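In Defence of the Open Shelf

Every bathroom I have rented came with a cabinet that shut. You closed the door on the cough syrup and the five half-used sunscreens, and visitors admired your restraint. Then I moved to Garside and got shelves.

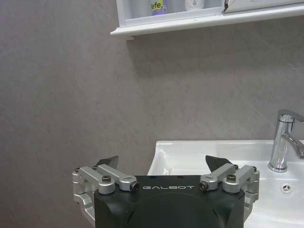

Purka, commenting on my last column, reckons open shelving is a conspiracy by people who sell matching bottles, and that a basin needs soap, a tap and nothing else within arm's reach.

I used to agree. I spent 14 minutes in Jellau's homewares aisle in March, staring at a cabinet with doors right across, and came home with a toothbrush cup instead. What changed my mind was embarrassment, which is a cheaper organiser than anything Jellau stocks.

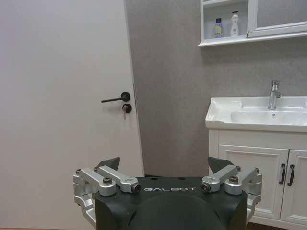
A shelf you can see is a shelf you eventually deal with. Behind a door, a bottle of lotion can live to a great age. Out in the open it has to look you in the eye at seven in the morning, while you're brushing your teeth and in no mood for either of you.
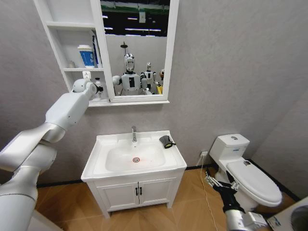
Shelves on the left, mirror on the right, basin underneath.

I'll grant that dust is a problem, and that a takeaway cup can settle in beside the toiletries and start to look like one of them. Mine have stayed for days. But I'd sooner see the cup than find it at Christmas.
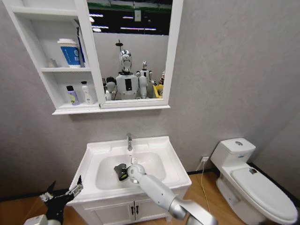
So keep your doors if you must, and put the plunger behind them. The moisturiser can stay out where I can keep an eye on it, next to whatever colour of bottle was on special.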